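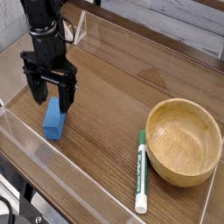

Posted in March by the author of Doucet Notes | 13 comments

My sister-in-law wants to know when she can buy a robot that tidies up after the kids. I said not soon, and she told me I was being a grump. Maybe so. But look at what the arm has to work with: one foam block, one marker, one wooden bowl with nothing in it, and clear plastic walls on the sides. My kitchen table hasn't been that tidy since we moved to Condham.

I don't doubt an arm can pick up a block. I'd like to know what it does with a wet sock, or a bowl with half an inch of cereal milk in the bottom. Putting a marker away is a chore in my house only when the cap is missing and somebody is crying.

A company called Griltura put out a newsletter last month promising "whole-room tidying," and I read all 917 words of it hunting for a failure rate. I didn't find one. Give me 30 tries in a stranger's living room, with the misses left in, and I'll pay attention.

Until then the blocks at our place get picked up by whoever steps on one first, usually me, usually before coffee.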